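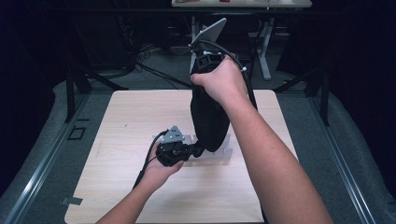

Fig. 2. Compact assembly with gray triangular bracket, held in the left hand over the work surface.

Schwaiger Workshop Course, Unit 10: Bench Handling of Small Assemblies
Handout, revised November 1, 2021

1. Work surface

Use a flat, light-colored top. Small dark parts show up well against pale wood grain, and a clear plastic piece can still be found by its edges and its shadow. Keep on the surface only the parts needed for the current step. Screws go in the Lerklow tray, off the board.

2. Holding the part

Hold the assembly by its body. A bracket is a reference surface and should not carry the load of the hand. Holes in the bracket stay uncovered so that alignment can be checked from above.

3. Cables

A cable leaves the part in a wide curve — never a fold. Route it past the wrist and toward the near side of the board. Clips or ties are fitted before handling begins. Check for tension at both ends after each change of position.

4. Clear plastic parts

Lay these flat with any tabs facing up. Do not stack them. Wipe with a dry cloth only.

5. Before the next session

Read section 23 of the Skoluvau notes (fasteners and brackets). Bring the parts list for the Hillilwood exercise, with part numbers filled in from 3000 upward.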